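Fitting coiled power cords into small lidded boxes without the lid bowing

Posted by Skadero, Monday, May 5, 2025
3 answers · 4 shares

I am sorting black power cords into corrugated boxes with a hinged lid and tuck flaps. One box is full, the other has its first cord in. The full one holds multiple coils in layers and I doubt the lid will stay flat over the winter. Is there a sensible limit on how tightly these should be packed, and does the coil diameter matter more than the number of cords?
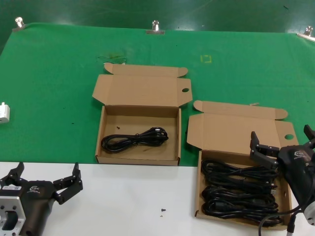
Avura
Coil diameter matters more. A cord wound tighter than it wants to be pushes outwards, and several of them together push on the side walls and then on the lid. Wind each one to the loosest loop that still fits the short side of the box, then secure it before it goes in. If you need force to close the lid, take one cord out.

For layering:

Lay the first row flat, with all the connectors at the same end.
Turn the second row round so that its connectors sit at the opposite end. Two layers of plugs on top of one another will raise one end of the lid and leave a hollow at the other.
Do not stand coils on edge to fill a gap. They work loose when the box is moved.
Close the lid and leave it overnight. If the front edge has lifted by morning, the contents are too high.

The sharp bend where the cable enters the moulded plug is the part that fails first. Keep that section straight for the width of two fingers before the first turn. I would put this ahead of anything to do with the box.

I had 26 cords to store last December and used 8 to a box, with the two left over kept in a drawer as spares. Your boxes may be a different size, so treat the eight as my figure only.

12 found this useful

Sodiddale
Just use freezer bags. One cord per bag, squash the air out, done. Boxes are a waste of a shelf.

1 found this useful

Brzozowska
Bags are fine for dust but they do nothing about weight, and a stack of bagged cords slides about. I would stay with the boxes.

Two additions to what Avura wrote. First, check the table and the bottom of each box for loose screws before you close anything. A small screw under a coil will mark the insulation once there is another layer on top of it, and it is easily missed against a black cable. I keep a jar lid at the back of the bench and every stray screw goes in there until the job is finished.

Second, label by rating and connector, on the end of the box that will face outwards. 'Power cords' is not enough once you have more than one box. Mine carry the plug type, the connector type, the length and the number inside – the number is the useful one, as it saves opening the lid. If a cord has no legible marking on it, it goes in a separate box until it has been identified, and it does not get used in the meantime.

On ties: hook-and-loop strips are better than wire twists for anything you will use again. Wire twists are acceptable if the plastic coating is intact. Do not wrap the cord round itself and tuck the plug through – that puts a tight bend exactly where Avura said not to.

If the lid still bows after all that, the answer is a third box.

7 found this useful · 2 comments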